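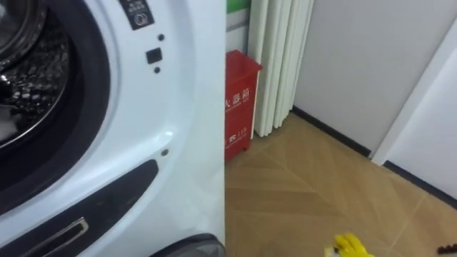

Why Does Soap Get Things Clean?

Try washing butter off your fingers with plain water. The butter stays put. Water and fat do not mix, so the water slides past and leaves the grease behind.

Soap fixes this. It is made of molecules, which are far too small to see. Each soap molecule has two ends. One end likes water. The other end likes fat and stays away from water.

What happens in the wash

When you add soap, the fat-loving ends push into the grease. The water-loving ends stay on the outside. Soon a tiny ball forms, with grease in the middle – scientists call it a micelle (say "my-SELL"). Water can carry the ball away.

Moving things about helps too. You rub your hands together. A washing machine turns its drum, and the clothes drop and tumble through the soapy water.

Old soap

People have made soap for more than 2000 years. They boiled fat with ashes from wood fires. It was soft, brown and smelly.

Try it

1. Fill a clear jar halfway with water.
2. Add 6 spoonfuls of cooking oil. Put the lid on and shake.
3. Wait. The oil floats back to the top.
4. Add a squirt of dish soap and shake again.
5. Look for cloudy water. Those are small drops of oil held in the soapy water.

Ask an adult before you use the oil, and wipe up any spills.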